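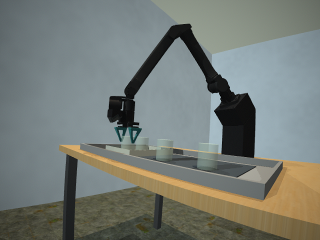 Notes for slide 2: teaching by hand, teaching by remote

OK, breathe, sip of water, clicker in the LEFT hand this time.

Start with the arm. It's a simulated one, black, with teal fingers, and there are four pale green cylinders in a gray tray. Two of them stand on the low platform and two are out on the dark mat. Ask the room which one they'd go for first and let them shout! (Somebody always says the far one.)

Then the question I want them chewing on: how would you show a robot this job if you couldn't write a line of code?

Way one, by hand. You grab the real arm and walk it through the motion. Lovely feeling, really quick to learn, and your own shoulder gets a workout. Tell the Gurkell story here, where I leaned on the elbow joint for a whole demo and taught the thing to lean too. Pause for laugh. If no laugh, keep going.

Way two, by remote control. You sit back with a controller and drive the gripper, and the computer writes down every move. This is how we did the Skamell set, all 567 demos, with Yuzuki Tsuji doing most of the driving because she's just better at it than me. Say thank you to Yuzuki, she's in row 4!

Point to make slowly: coming straight down over a cylinder is the easy bit to show. The hard bit is when two of them stand almost touching, like the pair on the left. New drivers rush it. I tell them to stop above, open wide, look again, then go down. We threw out 31 demos in April for exactly this, and I'd do it again.

Mention that you can't push a simulated arm with your hand, so in sim it's remote control all the way. Someone will ask about lag. Short answer: yes, you feel it, and around 6 practice runs is enough for most people to stop fighting it.

Skip the Marín comparison if we're running late.

Hand over to the Gikum clip. Check the sound is off BEFORE clicking, please, me.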